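Ravindran Suvarna
A thread on how we laid out the shared workshop floor. Several people asked after my last post about the cable problem, so I am writing it up properly. Mostly dimensions and grumbling. 1/

Starting point: one large open room, hard floor, columns where the architect wanted them and sockets where the electrician wanted them. Neither consulted the other. We moved in with more benches than we had places for and no drawing.

First job was the drawing. I measured the room with a laser and then again with a tape, because the laser was reading off the wrong surface at one end. The two disagreed by 60 mm. The tape was right.

I drew it in Trimis, which is a kitchen planner. It does walls, doors, tables and cupboards and it snaps to a grid. A workshop is mostly tables and cupboards. Proper CAD would have taken me until July.

Rule one: walking routes go in before furniture. We marked a main route through the room and set everything else back from it. Nothing is stored on it, including "only until lunch".

Rule two: every bench can be reached from at least two sides. A bench against a wall collects things at the back. We had one in the old unit and when we finally pulled it out there were three tape measures behind it.

Rule three: heavy storage stands near the table where its contents get used. It sounds obvious. In the old place the fixings were at one end and the assembly table at the other, and people kept private hoards in their pockets.

On shelving. We bought the Jinisar bolted steel type. Shelf depth matters more than load rating for us. At 500 mm you can see what is at the back. Any deeper and the back half becomes an archive.

Assembly note for anyone buying the same: leave every bolt finger tight until all the shelves are in, then square it, then tighten from the bottom up. The leaflet has you tighten as you go. I did one that way and it leaned.

Tabletops. Light wood, all of them. Dropped screws show up against it and you can write on it in pencil. It marks badly. We sand when it gets annoying and oil it afterwards, two thin coats, a night between them.

Overhead cover. The high roof makes a work area feel like a bus station, and the light falls from the wrong height. A canopy fixes some of that and also tells people where an area begins without a partition. Stanano supplied the fabric. Order it with eyelets already in.

What I would change on the canopy: the fixing points. We used the ones available, so the fabric sags towards one corner and has to be retensioned. Turnbuckles on all the lines next time, not just two of them.

Cables. This is the part people wrote to me about. Three options: overhead, under a floor ramp, or loose. Overhead is best and costs the most. Ramps are acceptable until you need to wheel something over one. Loose is what happens.

Our compromise is fixed power from above for anything that stays put, and short runs on the floor for anything that moves. Short is the word that gets ignored. If a lead has to cross open floor, someone needs to ask whether the equipment is in the right place.

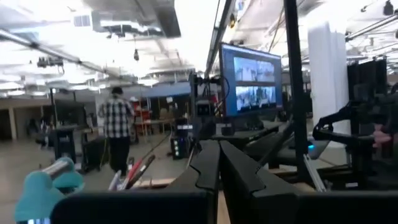
Blue canopy at the back, with the red shelving and a wooden table under it. There is also a black cable on the floor, about which see the previous post.

Column, since it will come up. The tall white one is not negotiable, so I treated it as furniture in the plan and arranged the rest to suit. Painting it white helps. The old paint was a grey that people with trolleys did not notice.

Long stock is unsolved. Rods and poles do not belong on shelves and they roll off tables. Leaning them on whatever is nearest is quick and I see it every day, in all colours. Vertical tubes fixed to a base is the current proposal.

Hutsuliak make a floor rack for lengths that looks right on paper, but the footprint would eat into the main route. See rule one. I have asked whether they do a narrower base and am waiting to hear.

Screens. Put the monitor where it can be read standing up, and set it so the person using it has the room in view as well. Ours began life facing a wall and whoever sat at it got startled several times a day.

Computer towers: I would rather have them off the floor. Dust goes in at the bottom and a foot finds the power button sooner or later. A low shelf or a bracket under the bench will do. We have not finished this job.

Labels. Print them large, put them on the shelf edge and never on the box. Boxes travel. If the shelf says M6 and the box on it holds cable ties, you at least know which of the two is wrong.

A few replies asked about floor tape. Use the thick kind, clean the floor with solvent first, and round off the corners with a knife or they lift. Ours lifted at the corners. I redid them.

Someone also asked what it cost. Less than the first quote, more than I told the others. The shelving was the largest item and the laser was the worst value.

If you want the Trimis file, reply and I will send it. Column positions will be wrong for your room. Next thread will be the rod rack, once Hutsuliak answer. /end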